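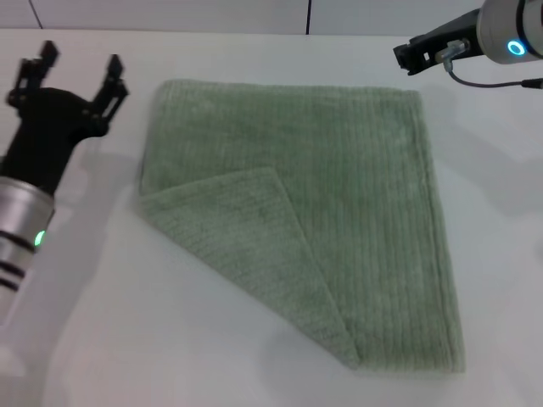
Week 4 is all about direction, which I know sounds like a strange thing to give a whole evening to, but bear with me, because it's my favorite week of the course! Most of the stuff we make things out of has a way it wants to go. Wood does, cloth does, paper does (try tearing a newspaper in both directions tonight and you'll see what I mean). Cloth is the friendliest place to begin. Take a ribbed towel like the green one, with a corner turned over: the ribs run up and down the main part, but on the flap they go off at a slant. Same cloth, different direction, and if you pulled on the two parts sideways they wouldn't have to stretch the same amount. Cutters have known this forever and they call it the grain.

A few words you'll need

Warp: the threads that run the length of the roll. They're held tight on the loom, so they usually stretch the least.
Weft: the threads that go across. Usually a bit more give.
Bias: the diagonal between them. In a plain weave this is where the cloth really moves, and it's why a skirt cut on the bias hangs the way it does.
Grain (wood): the direction the fibers grew. Strong along it, easy to split along it too.
Grain (paper): the direction the fibers settled in at the mill. Books bound with the grain going the wrong way never want to stay shut, and I own several.

The napkin exercise

You'll each get a 20 by 20 inch square of plain Jondik calico. Pull it along the warp, then the weft, then corner to corner, and write down which one surprised you. Please don't iron it first. I used to, and the spray starch ruined the whole exercise for the back table. Keep the square in your folder when you're done, we'll need it again for the hems.

Wood moves too

This is the part people skip in the Oosthuizen reader, so I'm repeating it. Wood swells and shrinks as the air gets damp or dry, and nearly all of that happens across the grain. Along the length it hardly budges. Picture a solid tabletop 1000 mm wide. Let its moisture content change by 4 percent and the width can shift by enough to crack a frame that was glued up tight all the way around. Old cabinetmakers got around it by letting the panel float in a groove, no glue, just room to breathe. Modern sheet goods move a lot less, but you'll still find thin gaps left between neighboring panels all over the place, on walls and furniture and floors, and once you start noticing them you can't really stop (sorry).
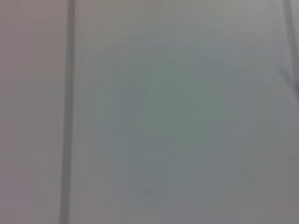 Before next time

Read the chapter on joints in Oosthuizen, skipping the tables. If you have a board at home, check it with one of the Volten moisture meters. They live in the Clornbridge store cupboard, sign one out and bring it back with the cap on. And do the newspaper thing!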